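Sat 18 July

1/ I promised in February to write something on marking a work table with tape, and it is now summer, so I am sorry for the delay. It will be a long thread. The subject is small: blue tape, foam cubes, one tray and one push-button.

2/ First the tape. I bought it at Mac an tSaoi, the paint shop near the bus station in Vomell. It is a kind for painters and it comes off without much trouble if you don't leave it through a whole winter. I left it once through a whole winter. A plastic scraper helps then, and patience.

3/ I chose blue and I would choose it again. On a brown top the yellowish tape gets lost in the evening, when the lamps are on. The blue you can find at once, also from the other side of the room.

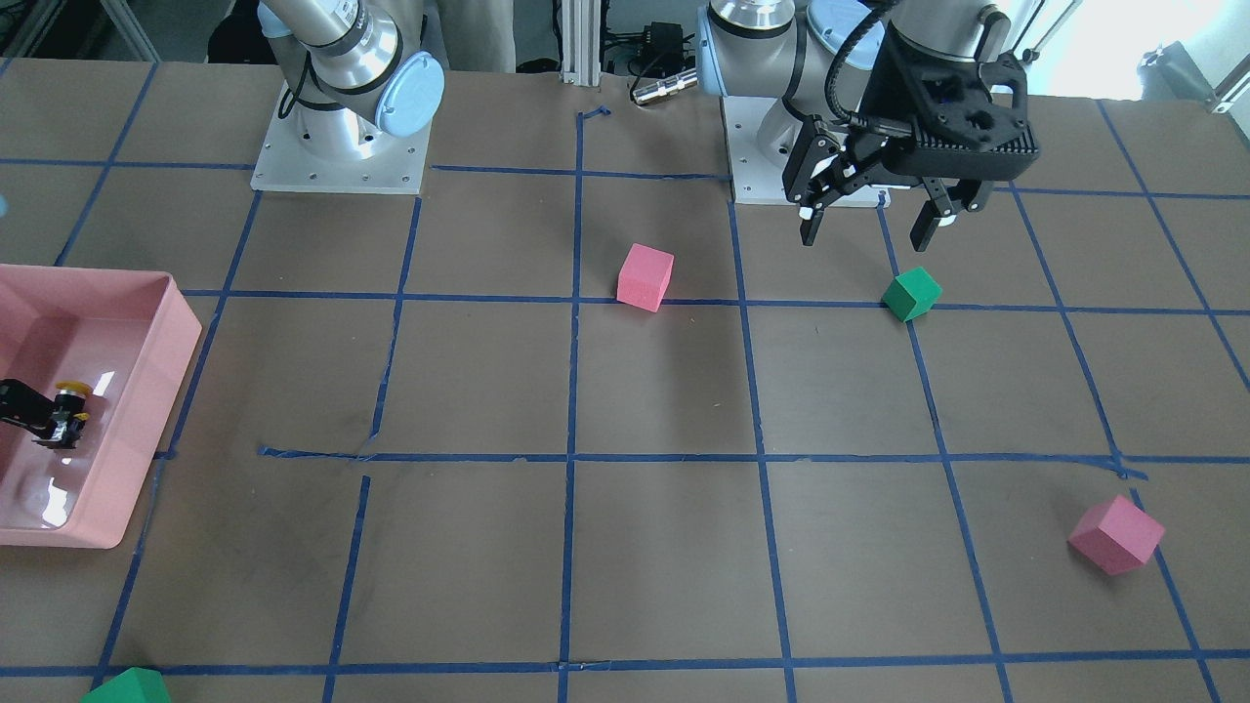 4/ For the measuring I use a steel rule of 1,000 mm and a soft pencil. Make a small pencil mark at each side of the table, then pull the tape from one mark to the other in one go. Press it down in the middle first and then go out to the ends.

5/ In one go is easy to write and difficult to do. The tape stretches a little when you pull, and later it wants to go back to its own length, so you get a wave in the line. I have several waves. For my purpose a square which is nearly square is good enough, because I only want to say "this cell" or "the next cell" and be understood.

6/ At the crossings, please cut with a knife. Do not tear. When I was in a hurry I tore the pieces and put them one over another, and the short ends stick out like a bad bandage. I see it every morning and every morning I decide to repair it after lunch.

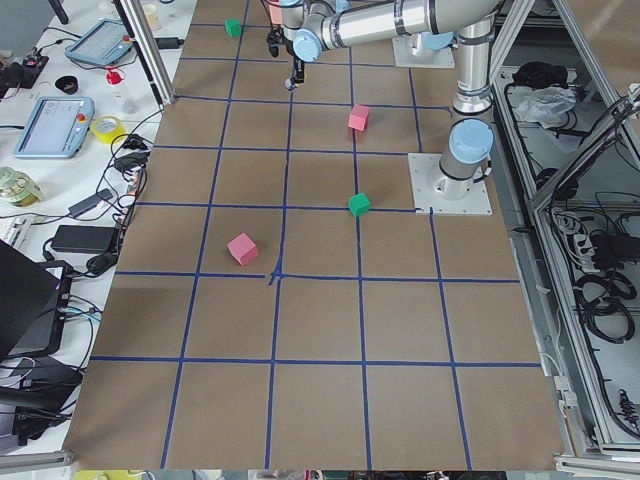

7/ THE CUBES

They are foam, in pink and green, from Pinda. I like them very much! They make no noise when they fall, they don't mark the surface, and a person with big hands or small hands can take them equally well. Pinda also sells them in a bag of 500, but please think where you will put such a bag before you order it. I did not think.

8/ A small warning: foam takes dust. Wash the cubes in lukewarm water with a drop of dish soap, squeeze them softly in a towel, and let them dry on a rack. Not on the radiator. One green cube of mine went on the radiator and it has now a hard side.

9/ Also, foam is so light that the sleeve of a pullover is enough to move it. If it matters to you in which cell a cube is lying, roll up your sleeves before you lean over the table. I learned this after I had written down all the positions.

10/ THE PUSH-BUTTON

A cube is an easy thing. It has flat sides and you put it down on any of them. I wanted on the same table also one thing that is not easy, and I found it in a drawer of old electrical parts: a push-button with a yellow cap, a black body, a silver ring and a clear block on the end. I have never known its maker. My catalogue from Iltier has a page of similar ones, so I believe spare parts can be found.

11/ What I enjoy is that it has no good side to lie on. The cap is wide and flat, so you can stand it on the cap, with the clear block up, but then it is tall and a small push sends it over. On its side it will not lie level, with a wide part at one end and a square part in the middle. If you take it, take it around the round body or at the yellow part. I would leave the clear block alone, you can see the small metal pieces inside and I don't want to find out how strong it is. 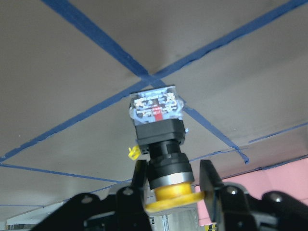

12/ A reply came while I was writing, asking if it would not be simpler to print the grid on a big sheet and glue it down, and if the tape does not catch on things which are pushed across the table.

13/ Thank you, these are fair questions. Printing: yes, it would be straighter. But the copy shop in Vomell asks too much for a large size, and when I change my mind on the size of the cells I must pay again. With tape I change one line and drink my tea.

14/ Catching: foam does it sometimes, when the edge of the tape has lifted. Rub the edge down with the back of a spoon. If it lifts again the same day, the surface under it is greasy, and you should take the strip off, clean there and put a new one. To put a second strip on top of the first is what I did at the beginning, and it becomes a little hill.

15/ THE TRAY

Last thing. The tray is pink plastic with sloped walls. I keep it at the side of the grid, so that it does not cover cells I need. The sloped walls are practical, because a cube that lands on the wall slides down by itself. The inside is glossy, and with a lamp directly above it shines in your eyes. Move the lamp, it is easier than to look for another tray. 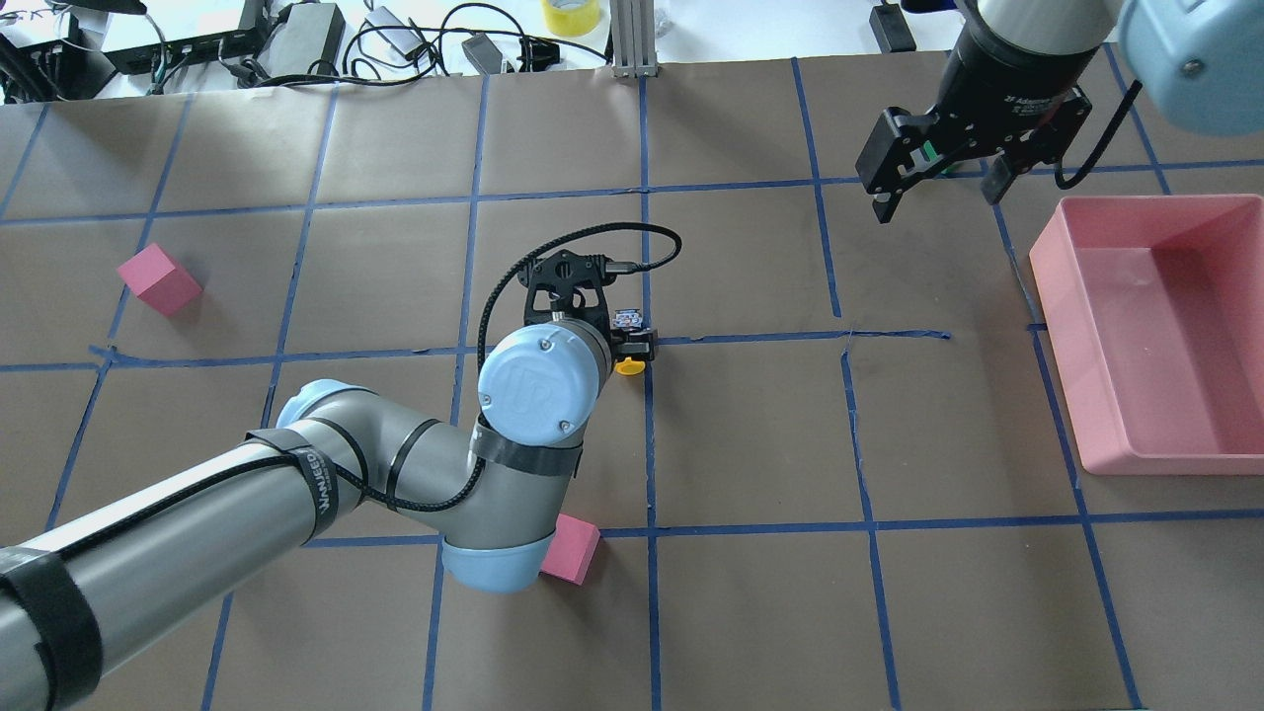
Blue lines, pink cubes on the left half, pink bin at the right edge.

16/ Next time I will write on how to take off old tape from wood without making it ugly, and which glue remover I would not buy a second time. If you have a trick for cutting clean crossings, please put it below. The knife I have now has a handle made for somebody else's hand, and I am looking for a better one under the price of 2 rolls of tape.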